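Residents' Association - minutes, November

Present: Kalliopi Leka (chair), Kane Doolan, Pao-chu Tu. Apologies: Hélder Salgado.

1. Last minutes agreed.
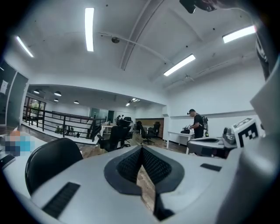
Photo: Catarina Figueiredo

2. Parking. Doolan reported 36 permits issued. Two bays by the bins are still unmarked - Tu to chase the council.

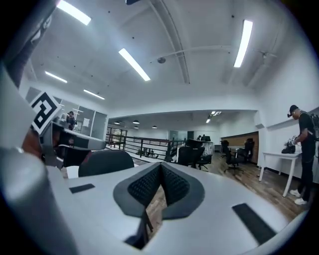

3. Hedge. Rocha quoted £400 for both sides. Accepted. Work to avoid school run times.
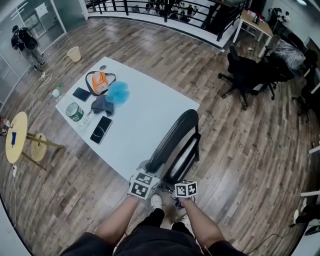

4. Funds. Balance £291 before the hedge is paid. Subs reminder to go out.

Closed 8.45 pm.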